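About Sestitz Language School

Sestitz is a small school for adults who want to learn Finnish or Thai. It was founded by Arvo Pelkonen and Kanokwan Bunnag, who met as teachers at the Moltenent evening college and wished to give lessons in a calmer way. We teach in groups of five to seven persons, so each student has time to speak in every lesson.
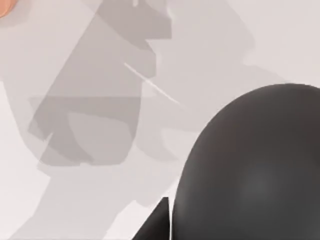 A course with us takes 50 hours and is divided in two parts. In the first part you learn to understand and to answer in simple situations – at the pharmacy, on the telephone, with a neighbor. The second part gives more place to reading and writing. Our course book was written by Kanokwan and has 230 short texts, many of them from letters which former students have allowed us to print.

We do not give grades. At the end of the course you receive a written opinion from your teacher, and you may discuss it in a private talk.
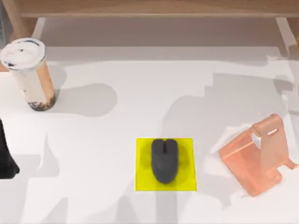 Our teachers all have the language as mother tongue and have also learned a foreign language as adults, so they know the difficulty from both sides. New groups start each April. If you are not sure about your level, please write us a few lines in the language – mistakes are welcome – and Arvo will propose a group for you. The office is on Kakakhel Street, second floor, the door beside the bakery.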